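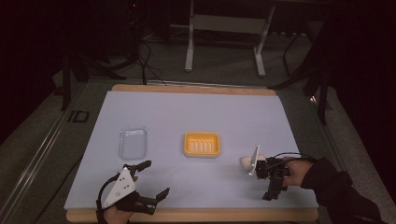

Clear box, yellow-orange tray, white egg shape. Pale sheet over a light tan board.

SMALL TRAYS, SMALL BOXES
Gallery page, June. Words by Wanda Sikora.

I have been told for years that a bathroom shelf or a desk drawer can be fixed with the right little tray. I own a lot of little trays. The drawer is still a mess. So take this page as the opinion of someone who has spent money on the idea and would like some of it back.

Notes on what's in the gallery so far:

The clear one
Rounded corners, see-through plastic, small. On a pale surface you mostly find it by the shine along the rim and the base. People sell this as a feature. "It disappears into your decor," says the Zallareck catalog about its own clear boxes, and I believe them, having lost two on a white windowsill. Clear plastic is fine for things you want to find in a hurry, like safety pins. It is also very good at showing everyone your lint. I would use one inside a drawer and nowhere else.

The yellow-orange one
You won't lose this. It has a raised rim and a row of white ribs across the bottom, and it looks like a soap dish to me, which is how I'd judge it. Ribs are supposed to keep a bar up off the puddle. My complaint with ribbed dishes in general is that the puddle stays put, now with slots you can't get a sponge into. An old toothbrush does it. I'd want to see any ribbed dish after a month next to a real sink before saying anything nice about it. The color I like, and I didn't expect to.

The white one
Egg-shaped, small, and no help at all to the tidy-minded. Round-ended things roll in a flat box and sit crooked on ribs. Every organizing system I have tried was designed for rectangles. My house isn't full of rectangles.

About the sheet
Pale blue-white. I prefer this to the marble slabs and eucalyptus sprigs the stores use. Plundero shoots its bath line on a stone ledge with one perfect towel, and I have never lived anywhere with a stone ledge. A plain sheet makes a tray look like what it is.

Claims I'm not buying
Flendix says its drawer set gives you "16 zones of calm." I counted the zones in mine and got 16, fine. Calm was not included.
Brandão rates its dishes for 1,000 rinses. Who did the rinsing, and did they use hard water? I wrote in to ask on a Thursday and got a coupon back.
Any set that promises a place for 100 items. I don't want 100 items in a drawer.

Still to come
A bamboo riser I already dislike, a lidded tin, and the divided tray my sister swears by. If you have a ribbed dish that has stayed clean through regular use, write in and tell me how often you scrub it. The last time I asked, I got 47 replies, and most of them were about liquid soap.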